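差出人: 三浦
宛先: 設備計画メーリングリスト
件名: Re: [設備計画] 双腕セルの追加購入について(Clurnport見積)

三浦です。返事が遅くなりました。2月の締めに間に合わせたいという事情は承知していますが、このままでは判を押せません。

Driss Slaoui さんのメール:
> 皆さま
> Clurnportから双腕セルの見積が届きました。1式 3,552千円、
> グリッパとケーブル一式込み、据付は別途です。
> 衣類たたみの作業は1号セルでひととおり形になっており、
> 同じものを4式まとめて入れれば、Forsythのラインで
> 1日あたりの処理枚数を一気に増やせると見ています。
> まとめ買いなら納期は40日とのことです。
> 作業台はこちらで用意できるので、費用はほぼかかりません。
> ご異議がなければ発注に進みます。
> Driss

まず金額ですが、3,552千円は本体だけの数字で、据付、安全柵、電源工事、予備のグリッパ指が入っていません。前回Ronlowから入れたときも、最初の紙に載っていたのは本体だけで、後から足した分の稟議を三回書き直しました。あのときの書類はまだ私の机にあります。「据付は別途」の一行で済ませず、別途の中身を出してもらってください。

1号セルの作業台の写真を付けます。

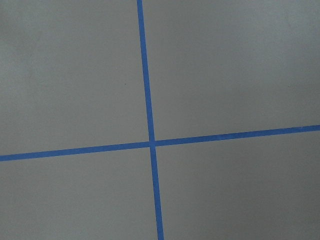
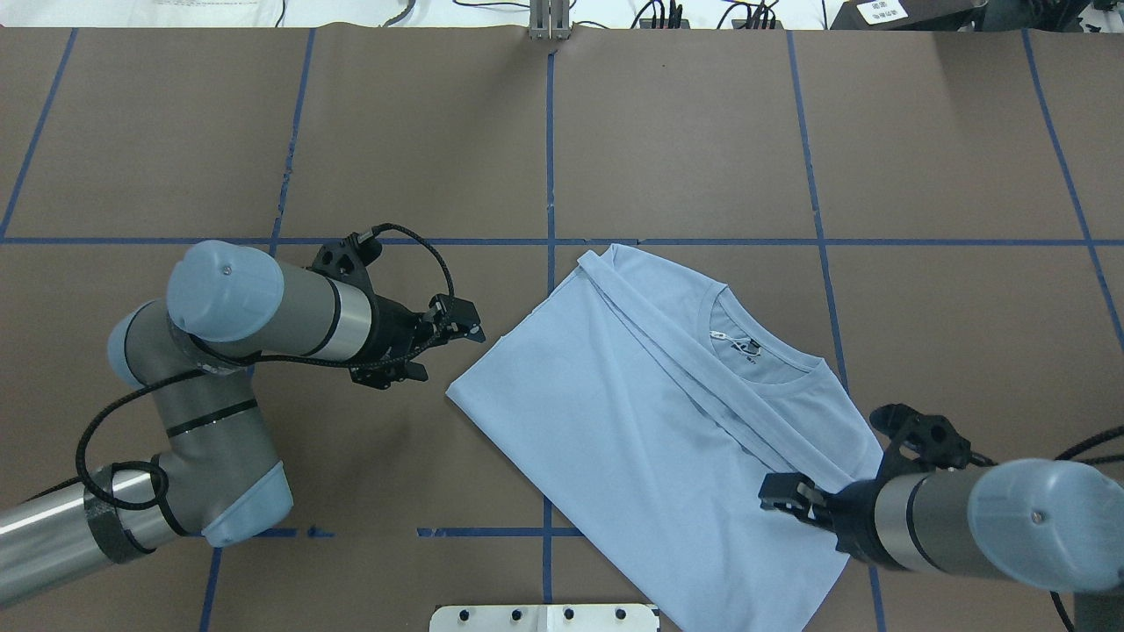 Drissさんの「作業台はこちらで用意できるので、費用はほぼかかりません」という一文が、私にはいちばん引っかかりました。4台分の天板、表面材、位置の目印、それを貼り直す人の時間は、見積のどこにも出てきません。Tシャツを置いた台は茶色い紙を敷いて青いテープで区切ってありますが、紙には継ぎ目としわがあります。試すだけならこれでかまいません。毎日動かす設備として買うなら、紙の張り替えは何日ごとか、テープがずれたら誰が基準を取り直すのか、そこまで決めてから台数の話をしてください。青い線は台ごとに人が貼るわけですから、4台で同じ位置になる保証もありません。治具にするのか、天板に印刷するのか、カメラ側の較正で吸収するのか。どれを選んでも金がかかります。

次にケーブルです。水色のTシャツの写真では、左のアームのグリッパの上から黒い編組ケーブルが輪になって出て、肘の先まで緩く垂れています。あれが標準の取り回しなのか、うちで仮にそうしているのか、Clurnportに確認をお願いします。標準だと言うなら、交換部品としての単価と、保証に入るかどうかも一緒に聞いてください。擦れて切れたときに止まるのは一台まるごとです。

それから「ひととおり形になっており」の根拠を見せてください。Abdelghani Metwallyさんが先月の打ち合わせで出してくれた記録は連続40枚でした。しかも同じ型の半袖ばかりです。長袖、パーカー、子ども服の数字は私の手元にありません。Forsythに流れてくるのは混載です。半袖40枚の成績を4倍して処理枚数と呼ぶのは無理があります。人が手を出した回数も、成功率の横に並べてください。前の表にはその列がありませんでした。

Stokisの件を覚えている方もいると思います。デモはきれいで、納品後に天板の高さが合わず、脚を切るかどうかで二週間もめました。同じことをもう一度やる気はありません。

私の案は次のとおりです。

1. 今期は追加1式だけとし、残り3式は来期の枠で再審議。
2. 見積は本体、据付、安全、予備品、作業台の五行に分けて取り直す。
3. 作業台の仕様を先に決める。担当はMetwallyさんにお願いできませんか。
4. 混載での試験を1号セルでやり、介入回数込みの表をこのリストに流す。

まとめ買いの値引きがどれくらいなのか、Drissさんのメールには書かれていませんでした。納期が40日で済むという話と値引きの話は別ですので、1式のときの納期と単価、4式のときの単価を並べてもらえれば助かります。差が小さければ急ぐ理由はなくなりますし、大きければ私も考え直します。

なお、保守契約の案文は法務に回していません。「消耗品を除く」の消耗品に何が入るのか書かれていないためです。指先のパッドは消耗品だと言われそうですが、グリッパ本体まで入れられては困ります。

反対意見があればこのスレッドにください。個別に来ると後で追えなくなります。

三浦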